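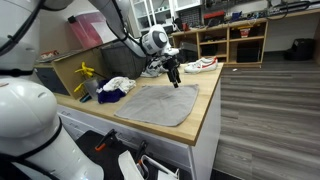 Asunto: Re: [masa-lista] Pan que se me queda pegado al paño

Hola a todos, y hola en especial a Sheyla, que me ha hecho buscar la libreta de los panes en plena mudanza de cocina.

El mensaje de Sheyla Quispe decía:

> Buenas, lista. Llevo desde mayo con la masa madre (la mía se llama Nina, ya la presenté) y el sabor me gusta mucho, pero tengo un problema tonto que me está amargando. Dejo el pan en la nevera toda la noche, en un bol con un paño de algodón enharinado, y por la mañana se me queda medio pan pegado al trapo. Lo despego como puedo, se desinfla y me sale una torta.
> Uso 1000 gramos de harina para dos panes, 20 de sal y 300 gramos de masa madre. El agua voy echándola a ojo hasta que me gusta.
> ¿Es el paño? ¿Es la harina? ¿Me compro un cesto de esos de ratán? Además, aquí vivo a casi 4000 metros y ya no sé si lo que leo en los libros me vale.
> Gracias y perdón por el rollo,
> Sheyla

Ay, Sheyla, qué recuerdos. Yo tuve una temporada en la que comía más trapo que pan. Te cuento lo que a mí me ha funcionado, y que los demás me corrijan, que aquí hay gente que sabe mucho más que yo (Teófilo Ticona, te estoy mirando).

Lo primero, la harina del paño. Si lo espolvoreas con la misma harina de trigo de la masa, a las pocas horas se ha bebido la humedad y ya tienes engrudo. Prueba con harina de arroz, o mitad arroz y mitad trigo si te da pena gastarla. ¡Es otro mundo! Y no la espolvorees por encima como quien echa azúcar glas a un bizcocho: frótala con la mano contra el tejido, que se meta bien en la trama. Yo además paso un poco por la superficie del pan antes de darle la vuelta y meterlo en el bol.

Lo segundo, el paño en sí. El lino me va mejor que el algodón, pero tampoco es cuestión de salir corriendo a comprar nada. Lo que sí evitaría es la felpa, y también cualquier trapo recién lavado con suavizante, que le deja un olor que luego el pan coge (lo digo por experiencia, hice una hogaza que sabía a armario). Los míos los lavo muy de vez en cuando, con agua caliente y sin jabón. Entre uso y uso los sacudo en el balcón y los cuelgo hasta que están secos del todo. Si los guardas húmedos salen motitas negras y a esos ya no los salva nadie, directos a trapo de fregar.

Lo tercero, y creo que por aquí va tu problema: el agua. «Hasta que me gusta» está muy bien cuando llevas años, pero con masa madre es fácil pasarse, porque al principio la masa parece firme y a las tres horas la tienes desparramada por la mesa. Yo estuve meses así. Pesa el agua, aunque sea solo un par de hornadas. Para un kilo de harina empieza por 620 gramos y sube poco a poco cuando el pan te salga limpio. Ya sé que en las fotos todo el mundo presume de hidratación altísima y agujeros como puños, pero la mermelada se cae por los agujeros, así que yo tan contenta con mi miga apretadita.

También puede ser que el formado te quede flojo. Antes de meterlo en el bol dale tensión: arrástralo hacia ti sobre la mesa sin harina, un par de veces, hasta que la piel quede tirante. Luego déjalo destapado diez minutos antes de pasarlo al paño. Se seca un pelín por fuera y se nota muchísimo. Por la mañana, directo de la nevera al horno, sin atemperar. Pones el papel encima del bol, una tabla encima del papel, vuelta, y levantas el trapo despacito desde una esquina. Si un trozo se resiste, no tires: espolvorea un poco de harina por el borde y ve empujando con el canto de la mano.

Del cesto de ratán te diré que tengo uno, marca Ilterico, que me regalaron, y que es precioso y deja unos círculos muy monos, pero si la masa va pasada de agua se pega igual, y limpiar las ranuras con un cepillo es un castigo. Yo vuelvo siempre al escurridor de verduras con su paño dentro. El escurridor respira y el bol no, así que si tienes uno por casa, haz el cambio ya esta noche.

Lo de la altura se me escapa, vivo casi al nivel del mar. Asnakech Shiferaw contó hace tiempo en esta misma lista que en su casa, también muy arriba, la masa le subía bastante más rápido y que ella acortaba la primera fermentación y la metía antes en la nevera. Si a ti te pasa lo mismo, igual te llega ya sobrefermentada al paño, y una masa así se pega a todo. Asnakech, si sigues por aquí, ¿nos repites los tiempos? Yo los tenía apuntados y he perdido justo esa hoja.

Mi horario de ahora, por si te sirve de punto de partida: refresco la masa madre a las 9, amaso a las 13, cuatro pliegues cada media hora, y a las 18 formo y a la nevera. En verano lo adelanto todo. La mía se llama Bota, por cierto, porque la primera vez que se salió del tarro cayó dentro de una. Le mando saludos a Nina.

Otra cosa para la lista en general: Teófilo Ccori me pidió en privado la receta del pan de centeno de Zillcombe y todavía se la debo. La tengo en un papel con las cantidades en tazas y quiero hacerla una vez en gramos antes de mandarla, que la última que pasé sin probar llevaba el doble de sal y todavía me lo recuerdan. Dame unos días, Teófilo.

Y ya que estoy, ¿alguien sabe si la harina de arroz integral vale para el paño igual que la blanca? Compré un paquete por error y no sé qué hacer con ella.

Sheyla, cuéntanos cómo te va, con el agua pesada, ¿eh?

Un abrazo,
Charo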